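Subject: Re: [congregational-studies] Seating survey, second coding pass

Dear list,

I have now been through the second coding pass of the Rondport seating data and can answer most of the points raised in the last digest. The revised file went up this morning under the same name as the old one, so please delete any local copy before you download it.

For those who joined over the summer: the survey asks whether regular attenders in 13 congregations return to the same seat from week to week, and whether a change of seat comes before a change in attendance. Forms were handed in at the door after the main service. The first pass produced 2453 usable forms. A further 152 were set aside, most of them for want of a row number, a few for giving two row numbers, and one for giving a hymn number in the row field.

The set-aside forms have not been thrown away. They are in their own sheet with a reason code in column F. I have left code 4 ("moved during service") undefined as to the direction of movement. The Pirnorville forms distinguish forwards from backwards and the Rondport forms do not, and I can see no clean way of merging the two.

On balconies. Rows upstairs are numbered from the front rail in both towns, but in Pirnorville the choir rows carry on the same numbering, so row 6 may be a choir row or a balcony row depending on which staircase the respondent used. I have added a prefix: B for balcony, C for choir. Where the form gives no staircase the prefix is X and the form is left out of the distance table but kept in the attendance table. 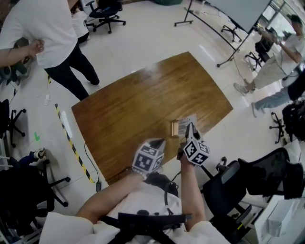

On Thursday, August 31, 2023, Van Dijk wrote:

> We have checked the distance table against the floor plans and
> get different values for every congregation with a centre aisle.
> It looks as if distance from the lectern was measured along the
> aisle in one set and in a straight line in the other. Can you
> confirm which was intended? We also think the 30 minute cut-off
> for late arrivals is too generous. Anyone coming in after the
> first reading takes whatever seat is free, and this will look
> like a change of habit when it is only a shortage of seats.

Both points are accepted, the second with a reservation.

Distance: straight line was intended. The coding sheet says "distance to lectern" and leaves it there, which is my omission. The aisle figures came from Inik, whose import template measures along walkable paths unless told otherwise. I have turned that setting off and run the table again. The values for centre aisle buildings now match the plans to within half a row, apart from one Rondport chapel where the lectern was moved in November and the plan was not redrawn.

Late arrivals: I would prefer to keep the cut-off and add a flag. The first reading does not fall at the same point in every order of service, and two of the congregations have no fixed first reading at all. If we cut at the reading we need a start time for it at each service, and the stewards did not record one. With the flag, anyone who wants the stricter group can filter for it, and the totals in the main report stay as they are.

Still open:

1. Whether families who hand in one form between them count as one seat or several. The present file treats them as one.

2. Whether visiting preachers should be coded as attenders when they sit in the congregation before speaking. I have coded them as attenders up to the sermon and left the rest blank.

3. The wording of question 7. "Do you consider this your seat?" was answered yes by a number of people who also ticked "first visit". I have not altered these.

Comments on item 1 first, please, as the household table depends on it.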